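I got to the Stekon workshop about ten minutes early, which turned out to be a mistake, as the student who was supposed to let me in was still on the bus with the key. So I sat on the steps and ate a granola bar and read the flyer taped to the door. It said the robotics club meets twice a week, that no experience is needed, and that snacks are "usually" provided.

The team I'd come to see calls itself Stallar. (Yes, spelled like that. Somebody typed it wrong on the sign-up form in August and by the time they noticed, the shirts were ordered.) They are one of the student teams getting ready for the Bajpai Cup, a contest where an arm has to sort, pack and unpack everyday stuff while judges stand around with clipboards. I talked mostly with the team captain, a junior who talks fast and draws on the backs of things while she does it, and with the club's coach, who used to fix packaging machines for a living and now teaches shop.

My first question was the obvious one. Why vegetables?

"Because they're all different!" the captain said. "Last year the task was blocks, and blocks are easy. You find the middle, you close the gripper, you're done. Then they gave us the list for this year and it was groceries, and we all went, oh no."

The team practices with toys, the kind little kids play store with. She told me the round ones gave them trouble early on. "The tomato rolls. You touch it a tiny bit wrong and it goes for a walk. We lost one under the heater for a week."

And the bok choy?

"The bok choy is my enemy," she said. "It's fat at one end and skinny in the middle and then it's leaves. Where do you even grab it? We had a forty-minute argument about that. I wanted the stem. I still want the stem."

The coach laughed at this from across the room. He told me later that the argument was his favorite part of the whole season so far. "I could've told them where I'd grab it," he said. "I kept my mouth shut. They made a chart, they tried both, they yelled a little. That's what I'm there for, pretty much, keeping my mouth shut and ordering fuses."
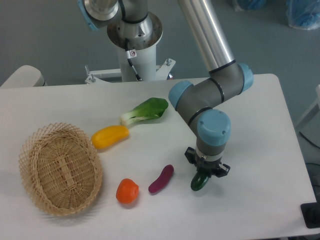
The cucumber's turn, with the basket waiting on the left.

I asked the captain to walk me through what the arm has to do, and to pretend I was her grandmother. She took this seriously. The arm needs to know where each vegetable is, she said, and then which way it's pointing, and the second part is where most of the work has gone. A tomato doesn't care which way you come at it. With a sweet potato you want the fingers on either side of the skinny direction, or you end up trying to squeeze it end to end and it shoots off. Then the arm has to lift, swing over to the basket and let go low enough that nothing bounces out.

"My grandmother would've stopped listening at 'which way it's pointing,'" she added. "But she'd be nice about it."

The software they use is a package called Prudent, which the older students set up before they graduated and left behind with 2 pages of notes. She showed me the notes. One line just says "don't change this" with an arrow pointing to nothing. The team spent most of their first month figuring out what the arrow had been about, and she's pretty sure now that it was the arm's speed limit, because they changed it and the basket went off the table.

"So we put it back," she said. "And we wrote a third page."

Practice gets logged in a spiral notebook, by hand, which surprised me. The coach insists on it. Each attempt gets a line: what the item was, where it started, whether it made it into the basket, and a comment. They had filled in 309 lines by the time I visited, and the comments are great reading. "Dropped." "Dropped." "Fine." "Dropped, my fault." "Pepper went in sideways but it went in." I asked if they had a target and the captain said the goal had been 300 before the first scrimmage, and that they'd had pizza when they got there.

I wanted to know what a beginner does on a team like this, so I asked one, a ninth grader who joined without ever having written a line of code. His job at first was setting out the vegetables. "I thought it was kind of a fake job," he told me. "Like, go put the potato down. But I kept putting them in the same places without thinking about it, and then we went to the scrimmage and the judges put them in weird places and we did terrible." Now he rolls dice to choose the spots. It was his own idea, and he's also started writing some of the code that checks whether the gripper has closed on anything.

The scrimmage came up a few times, always with a groan. They finished near the bottom. The coach didn't seem bothered by it. He said he'd rather see them flop in a borrowed gym with folding chairs than at the Cup, and that the ride home was the most useful team meeting they'd had. "Everybody had an opinion," he said. "Good ones, too. I had to ask them to quiet down so I could merge."

I asked the captain what she'd fix if she had one more month. She didn't even stop to think. "Letting go," she said. Picking up gets all the attention, but she says a lot of their lost points come at the basket, when an item catches on a finger or drops on top of another one. She drew me a little picture of it on the back of the sign-in sheet - a basket, a gripper, and a very angry bok choy.

The club is open to any high school student in the district, and new people can still join for the spring. Bring a notebook. The coach asked me to mention that closed-toe shoes are required and that he means it.

Posted 2021-10-31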